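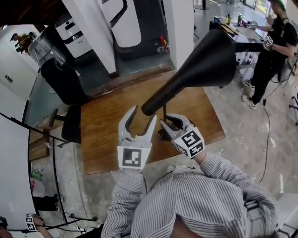 The Funnel Stays Out

The owner of the Hakim refill shop has firm opinions about funnels, and she was happy to share every one of them over a pot of tea that went cold while we talked. Her favorite is big, black and matte, with a mouth wide enough for a clumsy pour (her words, and she says she is the clumsy one).

"People buy the little set of three at the supermarket and then wonder why there are lentils all over the floor," she told me. "Get a wide one! You only need 2 in your whole life, a big one for dry things and a narrow one for oil."

She started out filling jars for neighbors at a round wooden table, 12 jars on a good evening, and she still thinks a round table is the nicest kind to work at. "You can come at it from any side, and you never bang your hip on a corner." These days she gets through 400 jars in a busy month, and August is always the busiest, when everyone is bottling something.

I asked how she cares for her tools, and she laughed for quite a while before answering. Warm water, a bottle brush up the spout, then 30 minutes upside down on a towel. She won't put a funnel away in a drawer, either.

"My mother kept hers in a drawer under the rolling pin and the cookie cutters, and every single time we needed it we had to take the whole drawer out. So mine stays on the table, where I can reach it."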